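Mesa de dobragem Taltley: tampo branco para lavandaria e arrumação de roupa

2 de junho de 2024

A Taltley é uma mesa de altura fixa, vendida pela Ondetti em duas medidas. A unidade avaliada é a maior, com tampo branco de 105 cm de largura e 100 kg de carga máxima declarada. A montagem exige uma chave sextavada, incluída, e levou 20 minutos.

O critério principal foi o comportamento da superfície com malha. Uma peça amontoada no centro tem de poder ser aberta sem que o tampo prenda o tecido, e o contraste tem de deixar ver onde acaba a manga e começa o corpo.

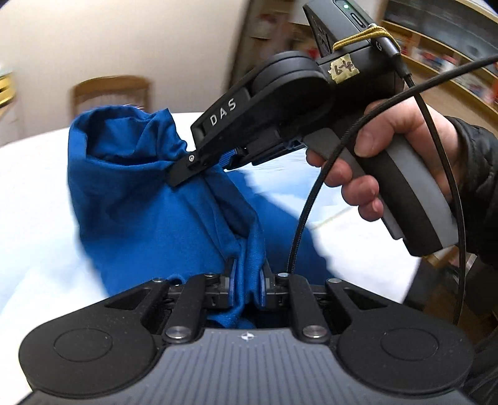 Peça azul amarrotada sobre o tampo branco.

O acabamento é liso e de baixo atrito. A malha de algodão corre bem quando puxada por uma ponta, mas a mesma característica é um inconveniente com forros sintéticos, que deslizam para fora da dobra. O fabricante indica 4000 ciclos de limpeza com pano húmido para o revestimento – valor que não verificámos.

Quanto à rigidez, há uma ligeira oscilação lateral quando se sacode uma peça pesada com os dois braços. Reapertar as pernas ao fim de uma semana reduziu-a, sem a eliminar. Em pavimento irregular convém regular os pés niveladores um a um, com a mesa já na posição definitiva.
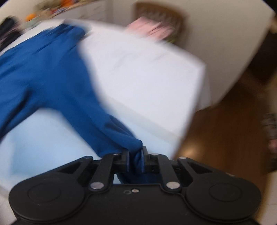

Trelent – Secção de Ensaios de Mobiliário e Têxteis Domésticos

A comparação direta faz-se com a Chukwu, que testámos em dezembro. A Chukwu tem o tampo texturado e segura melhor os tecidos finos, mas acumula cotão nos sulcos e demora mais a limpar. Na Taltley o cotão sai com uma passagem. As arestas são também mais suaves e não puxaram fios em nenhuma das malhas usadas.

A profundidade é o ponto fraco. Uma camisola de manga comprida, de adulto, cabe aberta

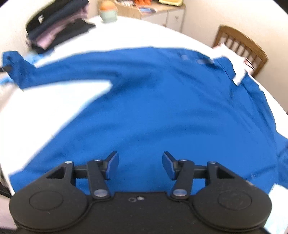
com o corpo no centro e uma manga esticada, desde que as pilhas já dobradas fiquem encostadas a um canto. Com duas pilhas altas, a área útil deixa de chegar para peças grandes. Lençóis de casal têm de ser dobrados primeiro ao meio, fora da mesa.

O branco mostra marcas de tinta de peças escuras mal fixadas; saíram com álcool diluído, sem alteração do brilho.

Classificação: boa para roupa do dia a dia, insuficiente para roupa de cama. Disponível apenas em branco. As pernas vendem-se em separado, o tampo não.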